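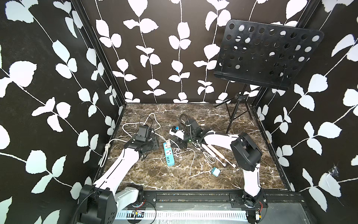
My aunt left me the restaurant, the debts and the dumpling recipe, and of the three only the debts were written down clearly. The restaurant was called Stalladance, after a horse she had once backed with the rent money, and it stood at the wrong end of Neler between a tyre place and a chapel. She had decorated it herself in a single winter. Black wallpaper climbed all over with white vines, each stem putting out its rounded white leaves two by two, so regularly that customers waiting for their food used to follow one up the wall with a finger until they reached the corner and had to start again. They had plenty of time to do this, as my aunt did not believe in hurrying dough.

The recipe was on the back of a gas bill. It said flour, 300 g, and then water, with no amount given, and then "the usual". Under that she had written "rest until it stops sulking".

I had eaten those dumplings every week of my childhood. I had carried them to tables, dropped them on the stairs, and been sick on them once at Easter. I had never watched her make them, because she sent me out of the kitchen whenever she started, and I had always taken this for professional secrecy. My cousin told me at the funeral that I just got in the way.

The trouble was the inspector from the Seok Guide, who had booked a table for a night in April under a false name so false that it was plainly an inspector's. My aunt had waited 5 years for that booking and then died three weeks short of it, which we all agreed was very like her. I could have rung up and cancelled. Instead I bought a sack of flour.

The first batch came out grey. The second held together beautifully and could not be chewed. I tried cold water, hot water, and the water the potatoes had been in. I tried pork with cabbage, pork with chives, and pork with the tinned pears she always had in the larder for no purpose I ever discovered. My cousin sat on the flour sack and ate everything I made, including the second batch, and after each plate he shook his head as sadly as if I had run over his dog.

"Hers had something else in," he said.

"What?"

"I don't know. Something." 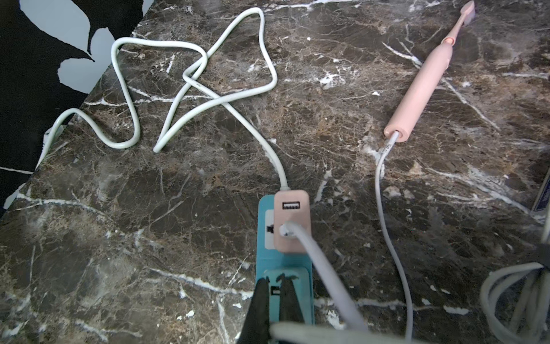

By the end of the first week I had stopped sleeping and begun looking in cupboards. I found 82 jars of plum jam, all of it hers and none of it ever served. I found a letter from the Jeria Flour Company thanking her for her complaint. At the very back, behind the jam, there was a biscuit tin with a rubber band round it, and inside the tin, wrapped in greaseproof paper, was a bundle of receipts.

They were from the freezer shop by the bus station. Dumplings, catering size. They went back eleven years.

I sat down on the floor. My cousin read through them slowly, moving his lips, and did the sum on the wall calendar. It came to a little over 3000, and that was only the receipts she'd kept.

"She did put the vinegar on herself," he said, after a while.

I thought about all those afternoons outside the kitchen door. I thought about the banging I used to hear in there, and the sighing, and how she would come out at six with flour up to the elbows. She must have put it on specially. There would have been a little bowl of it by the sink.

I went down to the bus station the next morning and bought two bags. They were dearer than they used to be. When the inspector came he turned out to be a thin man with a cold, who ordered the dumplings and the soup and asked twice whether the chair wobbled or whether it was him. I stood in the kitchen and banged a pan now and then. At twenty past eight I rubbed some flour on my arms and went out to see how he was getting on.

He had eaten four and was looking hard at the fifth.

"Your own recipe?" he said.

"My aunt's," I said.

He wrote that down. Then he asked what was in them, and I said pork, and the usual, and he wrote that down too and wanted to know if there was any jam for afterwards.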